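Uddin Walks adds an evening market tour in Bomevmont
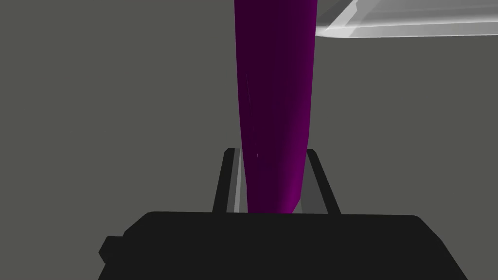

A tall purple form, close up.

Uddin Walks will run a new evening food tour through the old market district of Bomevmont starting in April. The walk lasts three hours and covers nine stops, beginning at the Jarkon fountain at 5:30 p.m. and ending at the river steps below the Mundeck bridge.

Tania Gazi, who has led our morning walks for several seasons, planned the route and will guide most of the dates. She grew up two streets from the market and knows many of the stallholders by name. Nazma Bepari will take over when Tania is away. Both guides speak English and Bengali.

The first hour is spent inside the covered market, where guests try flatbread, pickled vegetables and a soft white cheese sold in leaf wrappers. The group then crosses to Lantern Street for grilled fish and a bowl of lentil soup. There is a longer break at the halfway point, with seats and restrooms. After that come two tea houses, a spice seller and a bakery that opens only in the evening. Portions are small at each stop, but together they make a full dinner.

Groups are limited to 9 people. The price is $48 per person and covers all food, tea and bottled water. Alcohol is not included, though one of the tea houses does sell local beer. Children under six walk free and share a plate with an adult.

The route is mostly flat, with one flight of stone steps at the end. Guests who can't use the steps can finish at the top of the bridge, where there is a taxi stand. Wear shoes with some grip, as the market floor is hosed down at closing time.

Please tell us about allergies when you book. We can arrange vegetarian plates at every stop with one day's notice. Vegan plates are possible at seven of the nine. The kitchens are small and handle nuts, so we can't recommend this tour to anyone with a severe nut allergy.

Booking opens to newsletter readers first, and the remaining places go on general sale a week later. You can change your date free of charge up to 48 hours before the start. Private tours are available for families and work groups at the same price per person, with a minimum charge of $200.

The morning walks continue as before, leaving the fountain at 9 a.m. The meeting point has moved to the north side while the paving is repaired.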